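Writing Tools Gallery
Histport Study Collection

The pages in this gallery record objects from the Histport handling collection that are used in teaching. The collection holds 254 items connected with writing and drawing, of which 35 are available to visiting groups at any one time. Selection is made by Maxine Partington, Collections Officer, in consultation with the course tutors.

Calligraphy brushes are stored hanging, with the tips pointing down. A brush left standing on its tip will lose its shape, and one stored upright while damp allows water to settle where the hair joins the handle. Visitors are asked to return each brush to a peg by its cord loop after rinsing.

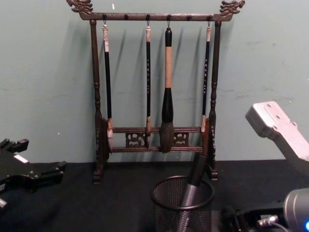 Racks of this kind were as much a part of the furnishing of a desk as a practical aid, and makers gave them a good deal of attention. Dragon heads at the ends of the crossbar are a familiar choice, as are turned posts and pierced scrollwork between the lower rails. Carved openwork collects dust quickly – it should be cleaned with a soft, dry brush only, and polish should not be applied.

Brush rack with dragon-head ends
Dark brown wood, with six pegs along the crossbar. Lift by the posts, never by the carved ends.

Calligraphy brushes
Four brushes, hung from the rack. Paper labels on handles must be left in place.

Pen holder
Black mesh. For pens and pencils – brushes should not be stored in it.

Groups wishing to use the objects should write to Carleen Tautahi in the Learning Office. Sessions are held on Saturday mornings, and places for the December programme are now open.

Catalogue text: Anahera Mahuika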